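How a video game knows when two things touch

In a video game, nothing is solid. A wall, a ball and a player are all lists of numbers held in the computer's memory. If the game did not check those numbers, the player would walk straight through the wall. The check is called collision detection.

Most games put a simple shape around each object. This shape is called a hitbox, and the player does not normally see it. Boxes are used a lot as they are quick to compare. To find out whether 2 flat boxes overlap, the computer needs only 4 comparisons: left, right, top and bottom.

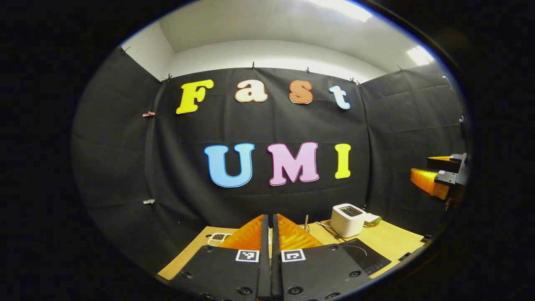
Two ribbed orange fingers in a shallow V shape.

Complicated shapes take longer to check. A game may then use several small boxes for one object, or a ball shape for a head.

The number of checks matters too. With 200 objects, testing every pair would take 19,900 checks for each picture the game draws. To save time, the game divides its world into squares. Objects in squares that are far apart are not compared.

When an overlap is found, a second part of the program decides what to do. It may stop the player, bounce the ball or take away a life.

© Ondard Children's Pages, Kastcombe | Contact us | Back to top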